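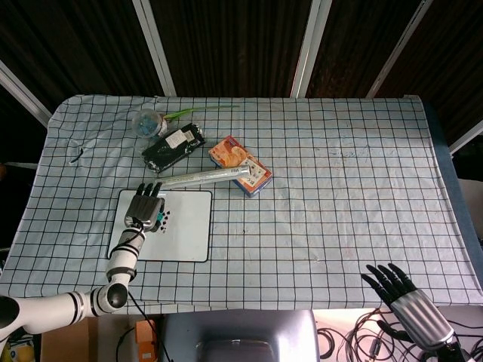 Where we are with the Gredengate lunch club

Hello again from Gredengate! This covers the stretch from February up to now, and I'll try to keep it shorter than my last one (sorry about that).

The big news is that we're serving lunch twice a week instead of once. We dished up 266 meals over the period, compared with 187 in the one before, and most of the jump came after the Lovden bus changed its route and started stopping right outside our door. I'd love to take credit for that but I can't. People get off with their shopping, smell onions frying and come in.

Money first, as I know you'll want it. The food budget is holding up. Rice, oil and canned tomatoes all went up, but Porach has been letting us have vegetables at cost and that has covered the difference so far. Where we're over is gas. The old stove eats it, and I've moved a little across from the printing line, which we'd hardly touched. If you'd prefer I ask before doing that, tell me and I will.

The cooking sessions have been slower to get going. We planned for 11 and ran nine, because the hall was closed for floor repairs and there was nowhere else with a sink. The two we missed are going on the end of the program. The soup one was packed — we ran out of chopping boards and had people sharing. The bread one was quiet, and I think three hours is just too long for folks with kids to pick up. I'm going to try it again with the dough made ahead.

We also said we'd have a recipe booklet done by now. It isn't. I have the recipes, but half of them say things like "enough flour" and I need to cook through them and write down real amounts. I've started with the Choo dumplings, since those are what everyone asks for.

Still to do before the next report:

Get a second quote for the stove
Finish testing the recipes
Renew the food safety certificates
Ask Lovden about using their hall over the summer

The receipts are in the usual folder, apart from one gas bill I'm still waiting on.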